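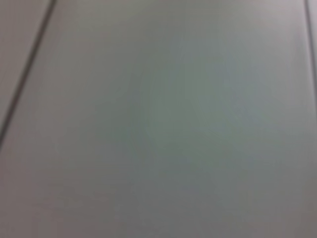

Reading time: 3 minutes

Home Papers Methods Notes Archive

4. Open bottles and what happens to them

Figure 4. Light gray surface with a dark seam, close range.

I came to this part of the study with a bias, so let me own up to it. I've always told people that a half-empty bottle of brandy goes flat in a few weeks and should be drunk up with friends. It's nice advice (I've given it at a lot of dinners!) but I had never checked it, and the papers I read for Section 2 mostly talk about wine.

So I bought 38 bottles of the same apple brandy, the Flendeck five-year-old, all from one bottling. Five stayed sealed as the reference set. The other 33 were opened in October and poured down to three levels: nearly full, half, and a last inch or so. Each level got a mix of the original cork, a plain screw cap, and a glass stopper with a plastic ring. They all went into the same dark cupboard at Ellery, and I weighed every bottle on the day it was opened and again at each tasting.

The weights were the easy part. Bottles with the original cork lost the most, the glass stoppers came next, and the screw caps hardly moved. I had expected the level to matter more than the stopper for weight, and it didn't. A nearly full bottle with a tired cork lost more than an almost empty one with a good cap.

Taste was messier. The panel was made up of regulars from the Brandby tasting room, who filled in 189 score sheets between them, and I threw out the ones where the glass number was missing. Tasters got a reference glass and two test glasses and had to say which one was different, then write down a word or two if they felt like it. They did feel like it — I ended up with more than 800 separate comments, and sorting them took me longer than the tasting did.

For the nearly full bottles, people were guessing. For the half bottles they did a bit better than guessing, though I wouldn't hang much on it. The last-inch bottles were another story, and tasters picked them out at every session after the first. The words they used were "softer," "less apple," "woody," and (my favorite) "like the smell of the box." What surprised me is that quite a few people liked the last-inch glass better. I hadn't asked about liking on the sheet, which was dumb, so all I have is what they scribbled in the margins.

I also ran a small side test with the Herine pear spirit, which sees no wood at all. The fruit smell seemed to fade sooner there, but I only had a few bottles and I'd want to do it again before saying so with a straight face. Decanting is left out completely — the decanters I borrowed leaked at the neck and I gave up on them.

I'll come back to the stoppers in Section 5, along with the price of each type.

Related papers
Cork taint in fruit brandies: a short review
Does glass shape change how we score cider brandy?
Cupboard or cellar? Storage habits of home drinkers
Reading the age statement on a pear spirit

Contact | Copyright 2018 | Back to top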